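4.3 Simulated trials of the sorting and seating task

The chores in our list fall into two groups. The first group (wiping, stacking, emptying a bin) tolerates position errors of a centimetre or more, and the results in Section 4.2 show that the baseline controller copes with most of them. The second group needs a part to be picked from, or put back into, a holder that allows very little play. Shop-floor staff at the Rillville workshop named this second group as the work they would most like to hand over. It is also the group on which published systems are hardest to compare, as the holders, the lighting and the meaning of "done" differ from one report to the next.

We therefore fixed the task before choosing the controller. A small block carrying a row of upright pegs rests on a table within reach of a six-jointed arm. The arm starts from a random pose above the table, brings a parallel gripper down to the block, closes on it, lifts it clear and sets it down at a marked goal. A trial counts as a success only if the block ends upright, inside the goal area, and the gripper has let go and withdrawn. Partial credit is not given. Earlier drafts of the protocol scored the grasp and the placement separately, but this hid a common failure in which a block was gripped at a slant and then toppled on release.

All training was done in simulation. The Didora environment was used without changes to its contact model, apart from the friction between finger and block, which was drawn afresh at the start of every trial. Block position and heading were also varied. The table height was not, and we return to this point in Section 5. Each policy was trained on 3,000 trials and then tested on 58 starting poses held back from training. The same 58 poses were used for every policy, so that differences between policies do not depend on the luck of the draw.

Two policies were compared. The first, Keskin, plans the whole approach from a single estimate of the block's position and follows it without correction. The second updates the estimate throughout the descent and may slow down or stop above the block before committing to a grasp. Both use the same arm, the same gripper and the same limits on joint speed.

The approach phase decides most of the outcome. A block this low leaves the fingers little height to work in - if they come down too far they strike the table, and if they stop short they close on the pegs and not on the body. The pegs are a poor place to hold, and a grasp made there tends to tilt the block as soon as it is lifted.

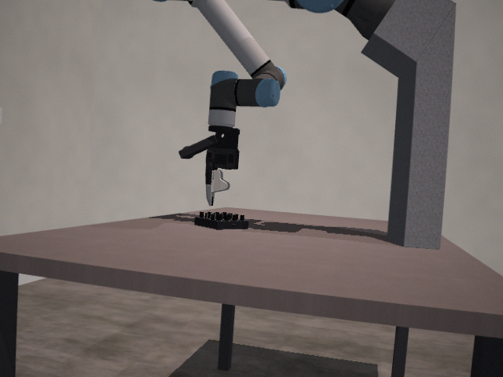 With the correcting policy, time spent in the final part of the descent rose and failures of this kind became less frequent. Eight of the 58 test trials still failed. In 2 of these the gripper closed beside the block, and in the others the block was lifted but fell over at the goal. Keskin failed more often from starting poses far to one side, where a small error in the first estimate grows over a longer path. We saw no clear link between the drawn friction value and the outcome for either policy.

Whether this amounts to being able to do the chore is a separate matter. The staff at Rillville, when asked by Şükran Bayram what failure rate they would put up with, gave answers that depended far more on the cost of a dropped part than on speed. A slow machine was acceptable to most of them; one that had to be watched was not. By that measure neither policy is ready for unattended use, and the hardware trials planned at Fernville will be run with an operator present throughout.

Figure 4. Starting phase of the grasp: gripper above the pegged block, fingers empty.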